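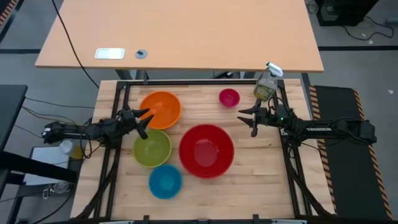
Buying the arms was cheating, Kidus Alemneh told me, and if we were going to buy the arms we should stop calling the thing a build. He said it over the sink at the Endcombe workshop and he has said it in writing since, on the members' list, where a fair few people agreed with him.

I've thought about it a good deal and I don't agree. I think a two-armed bench robot put together in a shared workshop is a build even when the arms arrive in boxes, and I think most groups our size would be better off doing it our way.

Kidus's case deserves to be put properly. A workshop is a place where people learn to make things. If you buy the part with the joints and motors in it, you've skipped the part with the most to learn, and you've spent the members' money on a finished product when it could have gone on bearings, motors and a lot of spoiled prints. He built an arm at home three years ago, on his kitchen table in Rivombridge, and he knows more about backlash than anyone else who comes through our door. He learned that by getting it wrong for most of a winter.

I was around for that winter. The arm worked on its own terms. It could lift a cup and put it down somewhere close to where he wanted it. Then a shoulder gear stripped, and by the time he had a new one he'd lost interest in the cup. He never got to the question he started with, which was whether a cheap arm could help clear a table.

That question is the one our project, Tastari, is meant to look at. We want two arms to sort and stack ordinary kitchen bowls on an ordinary wooden tabletop. The arms are a means to that. A person who wants to learn cabinetmaking doesn't have to forge the chisels first, though some do and good luck to them.

What Kidus leaves out is how much there is to build once the arms are paid for. An arm with nothing solid under it is no use. Two arms that can move in relation to each other are worse, as every position you've recorded goes stale when somebody leans on the bench. We spent 283 hours of logged member time on the table, the frame, the mounting and the wiring before either gripper closed on a bowl on purpose. I know the figure because I kept the log, and I'd have guessed half that.

The table was the first argument. I wanted a steel top. Ayana Gebretsadik wanted butcher block, on the grounds that people eat off wood and we had a decent piece of it already. She was right, and I'd tell any other group to start with a timber top. You can drill it, plug it and drill it again. The black metal frame sits on it, with rails along the far side and the near side and pairs of them at the left and right. The arms reach in over those from either end. We had the frame wrong twice. The first version was too narrow and the arms fouled the side rails when they came in low. The second was square on paper and out by 8 mm on the bench, which we found when the same program put the left gripper in one place and the right gripper in a slightly different one.

That is the sort of thing you learn in a build. I can't see that it's a lower grade of learning than backlash.

The frame, fixings and brackets came to about $700, mostly from Khondokar, who cut to length and don't charge for the second try if you've measured badly and own up to it. That's real money for a workshop like ours. It is also the only money we spent that I'd call safe. The arms will be out of date at some point. The frame will take whatever comes next, so long as the bolt holes can be moved.

Cabling is where I'd concede something to the other side. When you build your own arm you plan the wiring into it. When you buy one, the cable comes out where the maker decided it should, and you work around that. Ours run down along the side rails to the near corners in thick black bundles, there are loops hanging under the left arm, and thinner leads go across the floor on that side. I don't love it. I'd like the floor leads lifted and tied before September, when we open the room to new members, and I'd like someone other than me to do it. The striped tape on the floor marks where the machine area is. It does nothing for a cable.

The bowls cost next to nothing and have taught us more than the arms have. They're round and brightly coloured and no two are the same size, and we lay them out differently each time. A gripper with two pointed fingers has to take a bowl by its rim, and when two bowls are sitting close together the fingers need to find the gap between them. A big wide bowl and a little one want different approaches. None of that has anything to do with who made the arm. It would be the same problem with Kidus's arm, if it were still running, and I'd like to see the two compared.

There's a point about fairness as well. In a shared workshop, a project that only one member understands belongs to that member, whatever the sign on the door says. A homemade arm tends to go that way. When it plays up, you ring the person who built it. With bought arms there's a manual, and on a good night I've seen 10 people take a turn at the controls, some of whom had never held a hex key. They could all see how the frame went together, and a few had opinions about it, and one of those opinions got us the third version.

I don't think every group should do it our way. If what interests you is gears, build gears. If you have one keen person and no budget, a homemade arm is a fine way to spend a year. But the test of a build should be whether the people doing it had to make decisions, get them wrong and fix them, and by that test we've passed several times over.

Kidus has asked for a corner of the storeroom to start on a second arm of his own. I voted for it. I've also asked him to use our bolt pattern for the base, so it can go on the frame when it's ready, and he says he'll think about it.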